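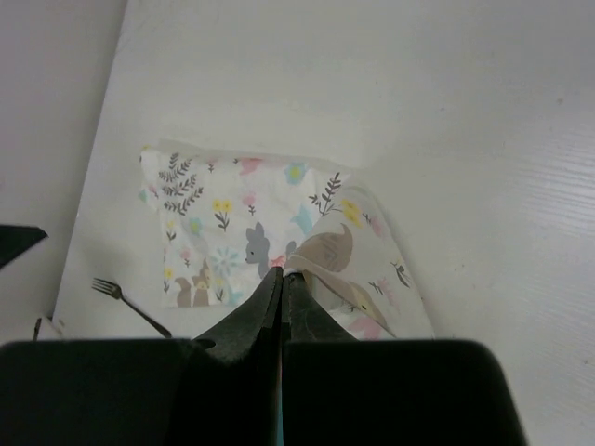
Is paid napkin "color-safe" dye worth it for a party of 80?

Posted in Table & Kitchen

My sister is having a baby shower on a Saturday in November and I'm in charge of the tables. We're borrowing white tablecloths from her mother-in-law, who wants them back white. I was going to buy cheap printed paper napkins, but a store here called Levell sells a "color-safe" kind for twice the price. The label says the ink won't transfer when wet. Is that a real thing or just words on a package? I need enough for 80 people, plus cake.

dottie_in_ohio

Pieter Venter

I'd keep my money. "Color-safe" on a paper napkin could mean anything, and I notice the label doesn't say what it was tested against. Water? Red punch? Hot coffee?

Buy one pack of the cheap ones and try it yourself. Wet a napkin, lay it print side down on an old white pillowcase, put a mug on top and leave it overnight. If the pillowcase is clean in the morning, go back for the rest. I did this with a pack from Plilano and got nothing, not even from the dark parts. A solid red pack from the same store left a pink square that took 2 washes to get out.

Pale prints have less ink in them to begin with. I would worry a lot more about the punch.

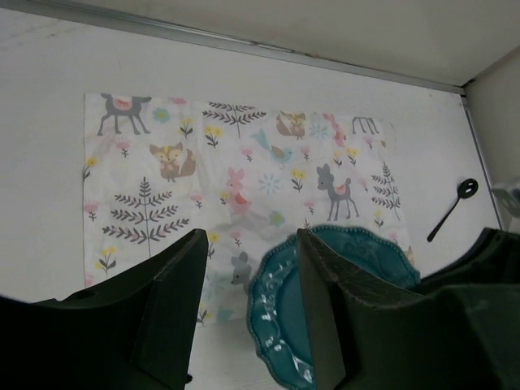
Re: cloth instead of paper

mrs_k_gumede_lane

Have you thought about cloth? You can use them again! I got 4 printed ones from Claltard and they are so pretty. Wash them before the party though.

Pieter Venter

Before she prices cloth for 80 people, somebody should mention the ironing. And new printed cotton can bleed too, so the pillowcase test applies there as well. "Wash before use" is on the tag for a reason.

tablefor500

we did a wedding with 500 guests and used plain white paper. no complaints. skip the fancy stuff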